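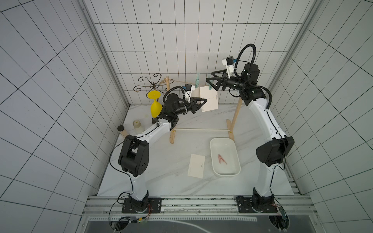 Nirkuston: two-arm bench cell, notes and data card

Status: working, still changing. Last edited Jun 11, 2021.

What it is

Nirkuston is a pair of small arms bolted to one slotted aluminium rail, with a camera on each wrist. It was built in the shared workshop by Aurora Fonseca and Hervé Rolland. Solène Pons wrote the logging code. The repository holds the mounting drawings, the control scripts and the recordings made so far.

Task

Hang cards on a twine line with clothespins. The left arm holds the card at the line, the right arm works the pin. Spare pins go in the white tray at the front. The wine glass rack and the jars stay in the cell during card runs – they belong to other tasks and moving them would change the background.

Data

The May set has 60 episodes, all driven by hand with no learned policy. Each is one folder with joint positions, gripper width and the two wrist videos. 19 episodes are marked "partial" in the index: the card was dropped, or the pin closed on twine only. They are kept in the set. Filter on the status column if you don't want them.

Setting up

1. Check the plate bolts on both arms before powering up.
2. Pull the twine tight. A sagging line spoils the pin approach.
3. Home the left arm first, then the right. They share space above the middle of the floor and there is no collision check between them.
4. Let the arms idle for around 5 minutes before recording.

Known problems

Wrist cables can catch at the far end of joint rotation. Keep the last joint within 90 degrees of home.

The tile grid repeats, which confuses feature matching in the wrist video. Madalena Coelho is testing a mask for it.

Timestamps from the two arms drift on long runs. Restart the logger between sessions.

Use

Free for non-commercial work. Send fixes to Hervé, and tag any new recordings with the operator's initials.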